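The hat was going to be a lighthouse. Dörte Meinecke had decided this on the ferry to Rellport, drawing on the back of her ticket while the gulls yelled, and by the time she stepped onto the dock she had the whole thing in her head: a brim like a harbor wall, a tower as tall as her forearm, and at the top a lamp room with a real light in it that turned.

"Turned how?" said Kanokwan Khunthong, who had come to meet her with a handcart.

"By walking! There's a little weight on a string. You take a step, it swings, the lamp goes around."

Kanokwan stopped the cart right there in the road. She made hats too, big ones, hats with staircases, hats you had to duck under a door for, and she was not easy to surprise. Then she grinned so wide that Dörte could have hugged her.

They had the old sail loft above the Guker bakery until the end of August, when the whole town would parade along the water in whatever it had built. Last year somebody had come as a bandstand, with music. The year before that there was a coat made of 1,000 paper fish, and it rained, and people in Dekesby still talked about how beautiful it was going to pieces on the sea wall, the ink running down the steps like something alive.

So they worked. The loft smelled of bread from four in the morning, which was wonderful until about nine, and then it was only hot. Dörte bent willow for the brim and burned her thumb on the steam and bent some more. Kanokwan cut silk for the tower, white and then red and then white, and sewed it with a stitch so small it vanished. They argued about the red. They argued about it for a whole afternoon – brick or berry – and in the end they went down to the harbor with both scraps and held them up against the sky, and it was berry, of course it was berry, how had anyone thought of brick?

The lamp was the trouble. On the bench it spun like a dream. On Dörte's head it gave one half turn and sulked. She walked up and down the loft 60 times with her chin up and her arms out, and Kanokwan crouched on the floor watching the string.

"You walk too smoothly," Kanokwan said at last. "You walk like a person carrying soup."

"I'm wearing a lighthouse!"

"Then walk like the sea."

Dörte tried it. She rolled from one foot to the other, big and slow, letting her shoulders go, and over her head something clicked, and clicked again, and a small yellow light went sliding across the rafters, over the sailcloth, over Kanokwan's upturned face, and around to the wall and back.

Neither of them said a word. Dörte kept on rolling, all the way to the window and back, laughing so hard the tower shook.

They carried it down at 6 in the evening, 2 women and a lighthouse on a bakery staircase, and old Rebelo came out with flour to his elbows to hold the door. The street was already filling up. There was a man dressed as a pier and a very small girl dressed as a storm, and from somewhere behind the fish market came a drum. Dörte knelt down on the stones. Kanokwan set the brim, tied the ribbon, and wound up the string – and then gave the weight a little push with one finger, for luck.

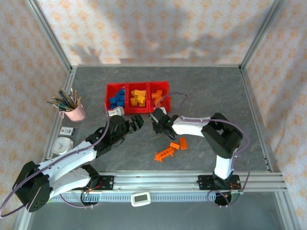
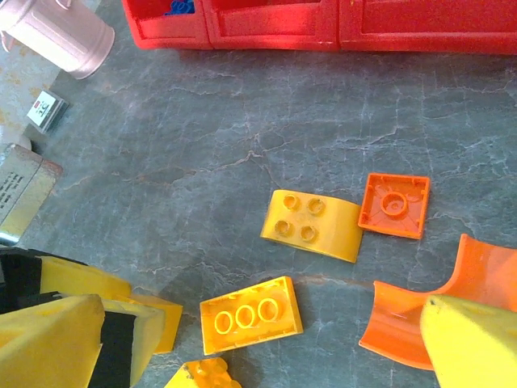

Kanokwan Khunthong told her, walking backward in front of her all along the harbor, that the light was reaching the boats, that it was going right across the water and coming home again, and that next year they were going to need a bigger hat.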